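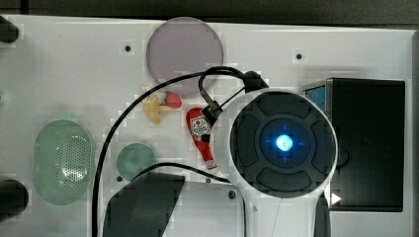 Sorting bench, 06/05/2025

Toy food again today, banana, strawberry and the ketchup bottle. The bottle lying on its side is still the one I end up fixing by hand. Total on the log is 1823 picks, and Nassoro wants the first 1000 left out because the old settings were in use.

Talked with Szabolcs about the packing line at Davham. Six people sort there now. With the arm on, four stay on sorting and two move to checking and restocking. He says the checkers get fewer sore wrists but stand in one spot longer, and they don't like waiting for the arm to clear before reaching in. Asked him to get their break times for April.

To do: tie back the cables. Move the black tray and rerun the bottle. Send Nassoro the stop log.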